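Ferritin, ten months on

I wrote back in March that my ferritin had come back at 17 and that my doctor wanted me on iron. A few people have asked how that went, so I'm putting the whole thing in one post.

Some background. I lift four times a week and run a little on the off days. Last winter my squat stalled and then went backward. I was sleeping fine and eating more than usual, and I still had to sit down between warmup sets. I blamed the program, which was an old one of Iona Rutherford's that I had run twice before with no trouble. I changed the program. Then I changed it again. Neither change did anything.

The blood work was part of a regular physical. Hemoglobin was in range, near the bottom. Thyroid was fine. Ferritin was the only thing flagged. My doctor asked if I gave blood, and I do, every time the truck comes to the office. She told me to stop for a year and sent me home with a dose and a date for a retest.

What I took

The first tablets were the ordinary kind from the pharmacy, one every morning with breakfast. They made my stomach hurt by lunchtime. I lasted three weeks. She switched me to a gentler form and had me take it every other day, at night, away from coffee. That was much easier to live with. I missed maybe one dose in ten.

I didn't change my food a lot. More beef, more lentils, and I moved my coffee to mid-morning.

Training in the meantime

I cut my squat volume in half and kept the weight moderate. Most sessions were done in 40 minutes. I didn't enjoy it, but I had energy left in the evenings, so I caught up on things around the house.

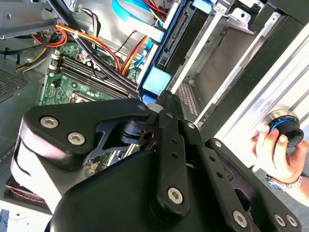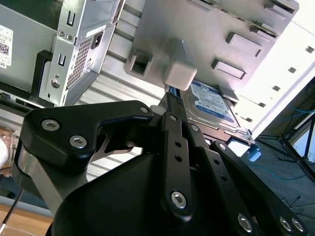
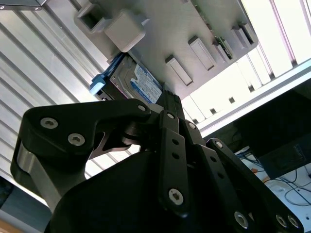 The retests

The first one was at three months. Ferritin had come up to 38, which I found disappointing after all those tablets. My doctor was happier with it than I was. She said to keep going and not to test again for a while.

The second was last month, and it was 71. Hemoglobin had moved up too, by a bit over a point. She has me on a smaller dose now and we'll look again at my next physical.

Both times I went in at 8 in the morning, fasted, and took no iron the day before. I also skipped training for two days ahead of it. I wanted the two numbers to be comparable, and those were the instructions on the lab's sheet anyway.

How I feel

Better, slowly. There was no one day when it changed. Around month four I noticed I was taking the stairs at work without thinking about it. The dizziness between sets went away before the strength came back. By month six I was adding weight again, five pounds at a time.

My best squat before all this was 324. I got it by loading the bar with every odd plate in the gym, which is why it isn't a round number. At the low point I couldn't manage 200 for a set of five. Last week I did 300 for a single and it moved well. I'm not going to try for the old number until after the holidays.

Running came back sooner. My easy pace is the same as it was two years ago, and my heart rate at that pace has dropped to where it used to be.

A couple of answers to email

Yes, I still drink pre-workout, half a scoop. No, I didn't try an infusion. It came up once and my doctor didn't think I needed it.

Someone asked whether they should just start taking iron because they feel tired. Get the test first. Too much iron is its own problem, and my brother has the opposite condition and has to have blood drawn for it.

I'm starting a new block next week, four days, with squats on two of them. I'll post the sets and reps once I've run it long enough to know if I can recover from it.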